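Vudex Adus Cinema Recliner – Single Seat with Cup Holder

Product details

If you run a small movie house, or you have finally talked the family into giving up the spare room for a screen, you already know that people will forgive a lot before they forgive a bad seat. We have been selling theater chairs for a good long while, and the Adus is the one we keep coming back to when a customer calls and says, well, what would you put in your own place?

It is a single recliner with a high back, a padded footrest and a cup holder in the right arm. The seat is 39 inches wide from arm to arm, so measure your row first, and then please measure it again. The back tips with a quiet little motor and needs 4 inches of clearance behind it – handy if your last row sits close to the projection booth wall.
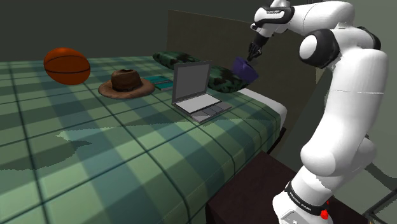

Green plaid bedspread and purple bowl shape

Choosing your cover

The Adus comes in 11 colors of Paredes cloth, a tightly woven fabric that brushes clean and doesn't squeak when somebody shifts around during the quiet part. Popcorn butter will mark anything if you leave it overnight, of course, so keep a damp cloth by the door and go over the arms after the late show. Samples are free, and we are happy to send you several. Look at them with the house lights down as well as up, as the darker shades can look very much alike once the movie starts.

If you would like something a bit easier to wipe, ask for the Fisik finish. It costs a little more per seat and feels cool at first, but it warms up before the trailers are over.

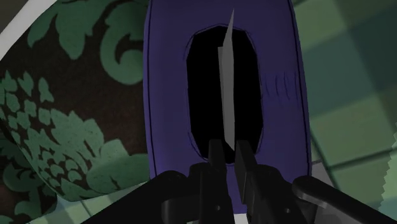
Purple box with an oval opening and a grey sheet

Ordering and delivery

Seats are built to order and leave our workshop 30 days after you approve your fabric. Orders approved in August take a week longer, when half of our sewing room is away at the lake. We deliver to the curb as standard, and for a fair price we'll carry the seats in and bolt them down too.

Each seat arrives in two pieces, the back and the base, and they slide together on a pair of steel brackets. You will need a wrench and a friend. Rows of four or more share their center arms, so tell us how your row is laid out before you order and we'll work out the parts for you.

Still deciding? Call the showroom before noon on Friday and we'll set one up for you to sit in over the weekend – bring a drink, try the cup holder, and stay as long as you like.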